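Lullell Clear Bags, pack of 50
Ollby > Kitchen > Bags and Storage

We've carried a lot of bags at Ollby over the years, and this is the one that keeps going home with the people who work here. It's a plain plastic bag, translucent, no print, no logo, no drawstring to lose in the wash. You can tell your lemons from your limes without opening it, and it folds down small enough to live in a coat pocket.

What I love most is how well it gathers. Plenty of see-through bags are stiff and spring back open the second you let go. The Lullell twists at the neck and mostly stays twisted (a heavy load helps), so for a quick trip from the counter to the fridge you can skip the clip altogether. Each bag is 27 cm across and 30 cm deep, big enough for a good haul of apples or a whole head of lettuce if you're not too precious about the outer leaves.

Opening a new one is easiest with both hands. Pinch one side of the mouth, slide the fingers of your other hand in, and spread. The first couple in a fresh pack can cling a bit, so give them a rub.
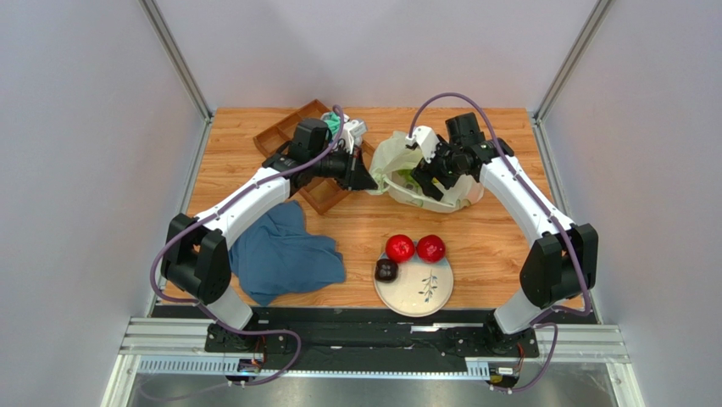 Wondimu Assefa wrote in to say that the clinging is worse in winter, and that he gets around it by breathing on his fingertips first, which works better than licking them and is a lot nicer for whoever eats the pears. He also asked for a bigger size. We've passed that on to the maker and will add it here if it happens!

Around the kitchen

These bags are happiest as part of a setup. Keep a few in one section of a divided tray with your dish cloths and the other soft stuff, put a basket beside it for whatever is going out of the kitchen, and unpacking the shopping gets so much quicker. Produce you want to eat today goes on a plate where people will see it. The rest goes in a bag.
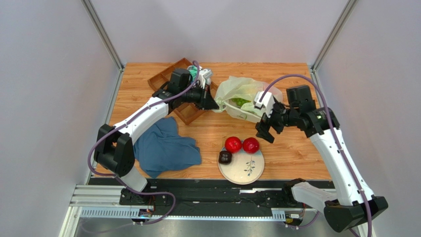 Clear bag with compartmented tray, white basket and a round plate.

The tray we like for this is the Cirnwood, listed separately under Drawers and Trays. Any divided tray will do, though, and an old cutlery tray is just fine.

Good to know

Material: translucent plastic, unprinted
Size: 27 x 30 cm, flat
Pack: 50 bags, in a cardboard sleeve
Closure: none, twist or fold
Care: rinse in cool water, turn inside out, hang to dry
Not for: ovens, microwaves, boiling water

One of mine has been rinsed and reused since March and has only just started to go cloudy. Cloudy is fine, by the way. Replace it when the seam goes. Bags that have held raw meat should go straight in the trash.

If you're coming from the Kocsis bags we used to stock, expect these to be a touch thinner and quite a bit softer. I missed the Kocsis for a week and then forgot about it. Kornél Fodor at our shop counter still prefers the old ones for potatoes, and he may have a point, so double up for anything with dirt and weight.

Returns

Unopened packs can come back within 90 days. If a bag arrives with a bad seam, send us a note with your order number and we'll mail you a new pack.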